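Spent the morning reading the sidewall of a tire. More plot than the last book I finished.

The last four digits of the DOT code are the week and year it was made. Mine says September, from longer ago than I'd like to admit in public.

My spare turns out to be a Gauthier that is 14 years old. It has never touched a road. It has cracks anyway. I relate to this tire.

The big number molded into the side is the MAXIMUM pressure. The one you want is on the sticker in the driver's door jamb. I ignored that sticker for 11 years — it was right there, at knee height, the whole time.

Also, the penny test only tells you about tread. A tire can pass it and still be too old to trust at highway speed.

Called Lokik Tire for a price on a new set. They quoted me for 2 tires, then asked if I "cared about the front ones." I do, a little.

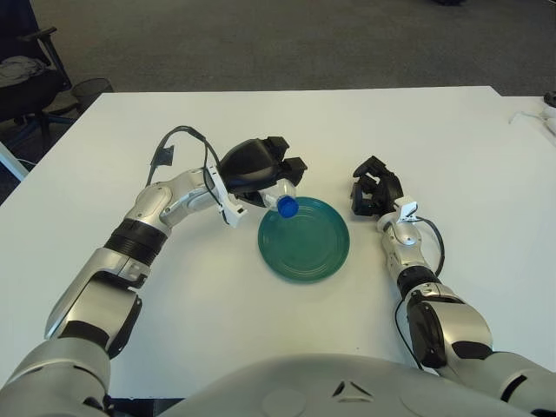 Going with all four. Appointment's next week, and yes, the spare too.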